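Home > Ask > Browse Topics > Unanswered > Sign In

Filed under: Laundry & Fabric Care — Table Linens

Candle wax on a damask tablecloth, cotton blend

I spilled a taper candle on a tablecloth I bought at Oprea in Pastville. It is a dark red cotton blend with a big scroll pattern. The wax is white and the spot is the size of my palm. The label says to wash at 40 and tumble dry low. I scraped some of it off with a butter knife, but there is still a stiff patch and a greasy ring. I don't want to lose the color. Is the iron and paper bag trick safe on this kind of cloth?

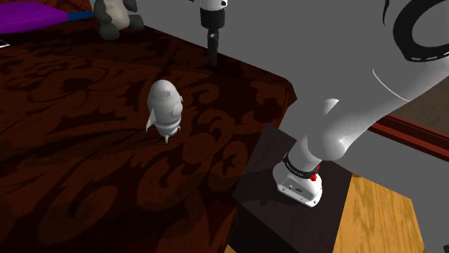 Issue 873

I have a dinner for my in-laws coming up and would like to use it again. The cloth has been washed once before, with no trouble.

Posted by Cirbridge, November 9, 2021

sirnari_home

Yes, the iron works. Put the cloth in the freezer for an hour first, then scrape with a spoon. A knife can catch the raised threads. After that, lay a plain brown bag or white paper towel under the spot and another on top. Don't use a bag with printing on it. Set the iron on low with no steam and press for a few seconds at a time. Move to clean paper every time it picks up wax.

For the ring, rub in a little dish soap, leave it for ten minutes and rinse from the back. 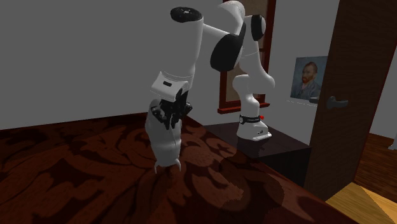

Check the spot before it goes in the dryer — heat will set whatever grease is left. If you can still see the ring, do the soap again and let the cloth hang dry. I would test the soap on the hem too. Dark reds can bleed, so wash it alone the first time.

pastville_pat

just pour boiling water through it over the sink. worked on mine

oldlinens

I would skip the boiling water. Your label says 40 and that would be 100, and a cotton blend can shrink or pucker. The ironing method is fine. If the wax had been colored I would take it to a cleaner, but white wax doesn't leave dye behind. Also iron the whole cloth face down afterward or the pattern goes flat in one spot.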